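发件人：阿岚
收件人：小电商运营互助邮件列表
日期：2019年7月11日
主题：Re: 召回邮件到底该发几封？

大家好，

昨天看到 Edivaldo Camargo 的那封信，本来想两句话回掉，结果越写越长，干脆发到列表里，大家一起骂我也方便（笑）。先把他的原文贴一段：

> 我们店（Montes，卖咖啡豆和小器具的）现在的召回流程是这样：
> 客人 20 天没下单，发第一封邮件，不带优惠；过几天没打开，
> 就发短信，带一张券；再没反应，App 推送。
> 问题是打开率越来越难看，退订倒是稳步上涨。
> 老板的意见是再加两封。我觉得不对，但说不出哪里不对。
> 有人砍过流程吗？砍完营业额掉了没有？
> 另外，短信和推送到底该谁先谁后？
> —— Edivaldo

Edivaldo，我砍过，而且砍得挺狠的。我在 Jullard 管会员这一块，卖的是厨房用品和餐具，复购周期比咖啡豆长得多，所以数字你别照搬，看个思路就好。

我们三月份以前的召回流程一共 13 条消息，邮件、短信、推送全算上。怎么会有 13 条呢？就是每来一个新同事都往上加一条，谁也没往下减过。我把它们打印出来贴在墙上，从头读到尾，读到第五条就烦了，里面有三条写的都是“我们想你了”。一个卖锅铲的，想客人想成这样，怪吓人的。

后来我跟同事把重复的全删了，只留四条：一封邮件，讲客人上次买的东西怎么保养；隔一周一封邮件，推搭配；然后一条推送；最后才是短信，带券。中间只要客人打开过任何一条并且点进来了，后面的就全部停掉。这个“停掉”我要多说两句，因为我们原来的系统里压根没有这个设置！客人早上刚下完单，下午收到一条“好久不见，送你一张券”，你想想人家什么心情。客服那边光是来要求补差价的就够喝一壶了。所以我建议你先别管发几封，先去查退出条件，拿自己的手机号注册一个账号，真的下一单，看看后面还会收到什么。我当时就是这么查出来的，收到短信的时候脸都绿了。

营业额掉没掉？头两个星期掉了一点，我那阵子每天早上开报表手都是抖的。之后慢慢回来了，到五月底跟去年同期基本打平，退订少了一大截。不过我得承认，那段时间首页也改过版，所以不能把功劳全算在召回上。我们也没留对照组，这是我最后悔的一件事。你要动的话，一定切一小块客人出来什么都不发，不然老板问起来你跟我一样，只能说“我感觉是有用的”。

短信和推送谁先，我的看法是推送先。推送不花钱，短信一条一条都是钱，而且客人对短信的忍耐度低得多。但是推送有个坑：装了 App 又没关通知的人，可能比你以为的少很多。我们查了一下，沉睡客人里推送能送到的只有 31%。所以流程里要加一个分支，推送送不到的人直接跳到下一步，别让他们在那儿干等。之前有一批人就卡在“等待打开推送”这个节点上，卡了一个多月，谁都没发现。

还有券的问题。你说短信带券，那客人很快就学会了，不理你就有券拿。我们列表里 Fornoretti 那边的小顾以前讲过，他们把券换成了“下单附赠一小包试用装”，效果反而更稳。我没试过，餐具这东西不好送试用装，但咖啡豆多合适呀！一小袋浅烘的，成本估计比你那张券还低。你要是试了一定回来讲讲。

标题我也顺便啰嗦一句。我们测过最多 11 个版本的标题同时跑，现在看纯属瞎折腾，每一组分到的人太少，什么结论都得不出来。后来只测两个，一个写商品名，一个写使用场景，跑满两周再看。写商品名的赢了，出乎我意料，我一直以为“周末的早餐桌”这种会好一点。

至于工具，有人私信问我是不是换了系统。没有换，还是 Stenton，就是把自动化流程重新画了一遍。它的界面是有点丑，复制节点的时候还会把延迟时间清零，大家用的话要当心，复制完挨个点开检查。我因为这个误发过一批，半夜两点，全是推送……第二天客服群里的消息我到现在都不敢翻。

Edivaldo，你老板要加两封，你就让他先自己当一回沉睡客人，把他拉进流程里，一条都别少发。我们经理就是这么被说服的，收到第六条的时候他自己跑过来问能不能停。

流程图我整理一下，周末发到列表的共享文件夹里，里面有些内部的名字得先抹掉。想要退出条件那张表的也一起说，我一块儿放。

阿岚 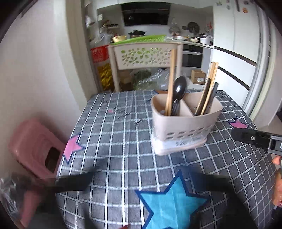 对了，差点忘了，上个月说好的线下聚会我还欠大家一个时间，下旬哪天晚上方便的，直接回我就行，别回全列表，不然又要有人喊退订了。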